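Painting a long work table a bright colour - which paint, and how shiny?
Posted in Home and Workshop, 25th May

Océane Marchand
Hello all! We've taken over a long old table from the church hall in Wumasby and it is going to be the main table in our shared hobby room. People will be cutting fabric on it, potting seedlings, gluing model trains, you name it. The top is wood with an old clear finish that has gone sticky in places. I'd love to paint it a really cheerful colour, but my brother-in-law says bright paint on a work surface always looks filthy within a month and I should go grey. I also can't decide between satin and full gloss. We want to be using it by September at the latest. I have the weekend hours, a borrowed sander and not much money. What would you do?

Rosaire Arsenault
Oh, do it, do it! I have painted four big tables over the years and the grey one is the only one I was sorry about. Grey shows pale dust, dark dust, dried glue and every crumb of pastry, and it makes a room with small windows feel like a bus shelter. A strong colour lifts the whole place.

Start with the sticky finish, that's the part to be fussy over. Wash the top with sugar soap or a TSP substitute first and rinse it twice. If you sand before you wash, you just grind the old wax and hand grease into the wood and your primer will sulk. Then 80 grit until the gummy patches are gone (they clog the paper fast, buy extra), then 120, then 180. Vacuum, wipe with a damp cloth, leave it overnight.

Primer: use a proper bonding primer, and ask the shop to tint it toward your top colour. With yellows and reds this matters a lot. Those pigments are quite see-through and over a white primer you can be on your fifth coat and still seeing brush marks. My last table took two coats of tinted primer and three of colour.

For the colour itself I'd go with a waterborne alkyd enamel. It levels out like the old oil paints, doesn't stink out the building for a week, and the brush washes up with soap. I paid $109 for everything on my last one at Sandhu, paint and primer and rollers, and there was enough left over to do a stool. Use a small foam roller and then very lightly tip it off with a good brush, working the full length of the table each time. Don't go back over it once it starts to drag. I know you'll want to. I always want to.

Don't paint on a hot day either. I did a coat when it was 27 in the garage and the edge was drying faster than I could walk to the other end.

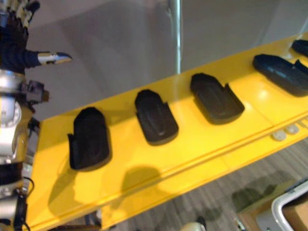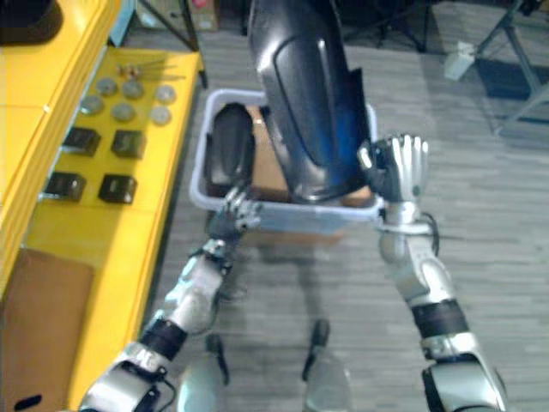

Gloss or satin comes down to your lighting, I think. Full gloss wipes clean beautifully, glue pops off it with a plastic scraper, and it makes a bright colour look even brighter. The drawback is glare if you have tube lights right overhead, and it shows every dent you didn't fill. For a sense of how far you can go, look at the long table in the first picture: bright yellow with a glossy surface, and that is very much the sort of thing I'd be aiming for in a hobby room! Do a test board with both sheens and lean it on the table at the time of day you'll mostly be working. Mine sat there for a week and I changed my mind twice.

Fill the dents after the first coat of primer, by the way. You'll see them so much better once everything is one colour. A two-part wood filler holds up on edges, the ready-mixed stuff is fine for the middle.

Then the hard bit, which is waiting. Dry to the touch is a matter of hours but the paint goes on hardening for weeks. I'd leave it two weeks before any light use and a full month before you clamp anything to it or leave a pot sitting overnight. If you paint in July you're laughing.

Cutting fabric is the one job I wouldn't do straight on the paint. Get a big self-healing mat. And put a few coats of water-based poly on top if the train people use solvent glue, after trying it on your test board, as some of them turn bright colours a bit cloudy.

Post a photo when it's done, please! And tell your brother-in-law that mine is six years old and it gets a wipe with dish soap at the end of the day and that's all.

gardenpeg
I agree with nearly all of that except the poly. Mine yellowed, though I suppose if the table is yellow who cares.

For the seedlings just put a boot tray down. Wet terracotta leaves rings on anything.

Also check the underside before you start. We did up a table from a hall and found that two of the rails were only held by nails, so everything wobbled once it was sanded and beautiful. Much easier to glue and screw it while it's still ugly.

Clodia_Road_Mender
just use floor paint. Comes in about three colours but it is tough as anything. One coat did our bench

Océane Marchand
Thank you so much, everybody! Rosaire, I've bought the sugar soap and I'm going to ask about tinted primer tomorrow. We had a look underneath as gardenpeg suggested and one of the rails is indeed loose, so that's first on the list. I've narrowed it down to yellow or a sort of tomato red. The floor paint idea is tempting for the legs, they get kicked constantly. Will report back once there's a coat on it.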